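Flurkby Bathroom Shelf: small things we pick up every morning

Welcome to Flurkby! It's a growing collection of pictures of ordinary bathroom bits and bobs, and this part is all about toothbrushes.

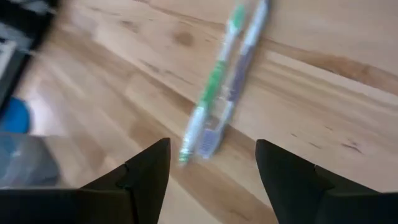
I started with toothbrushes because they are such a lovely, overlooked sort of object. Every household has them, hardly any two are the same, and yet you know yours half asleep at six in the morning. Mostly that comes down to colour, so colour gets more space in these notes than anything else.

What's in it

The toothbrush part has 300 pictures, sorted into folders by the surface the brushes are lying on. The wooden table folder is my favourite (the grain is gorgeous, and pale handles sit beautifully against it). There are also folders for the white shelf, the windowsill and the blue flannel, which needs a wash and will be back.

Each picture has a line in notes.txt with these entries:

surface: table, shelf, sill or flannel
main colour: nearly always white, so don't read much into it
accent colour: green, lavender, red and so on
together or apart: whether the brushes are side by side or spread out
sharpness: clear, soft or blurred

A typical line looks like this:

table; white; green + lavender; together; blurred

About the colour names

I went back and forth on these for ages! Lavender, lilac and purple-grey all turned up in my first notes, sometimes for the same handle, so version 2 puts them all under lavender. Bristles go under the same names as handles. If the bristles and the handle disagree, the handle wins and the bristles go in the remarks column.

Blurred pictures

They stay in. If you want only the crisp ones, filter on "clear" and you'll still have plenty to play with. Please don't guess at lettering on a soft picture; leave the remarks blank.

Where it came from

The table pictures were made in Druvthorpe, in the front room of a flat on Gallagher Street. The rest came from the bathroom there. Labels were typed up in Clarum, a little note-keeping program, and exported as plain text.

Still to do

Finish the last 20 lines of the windowsill notes.
Add toothpaste tubes, squashed ones especially.
Decide whether travel brushes with folding handles belong here or in their own folder. I'm leaning towards their own folder.

Corrections are very welcome, particularly from anyone with a good eye for greens. Send the file name and the line as you think it should read.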